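Flenwood Rural Water Survey: Data Card

Summary
The dataset records how households in the Flenwood valley use and store water during dry summers. It was compiled by the Histuvier Institute with field support from Danzer. Release 13 holds 404 household returns from 87 hamlets.
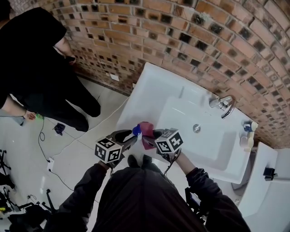
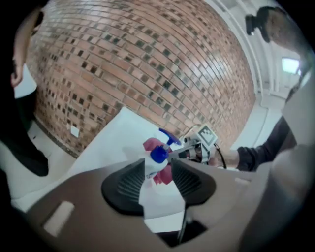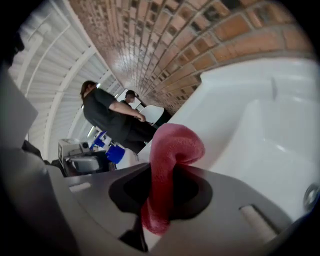
Top: white vanity with inset sink. Middle: spray bottle with blue trigger. Bottom: red fabric.

Contents
Each row is one household. Fields cover well depth, garden area, crops lost to drought and months without piped supply. Missing answers are coded 99.

Limitations
Seasonal residents are underrepresented. Well depths are self-reported.

Access
Requests should be sent to the Warnix archive desk, open Thursday.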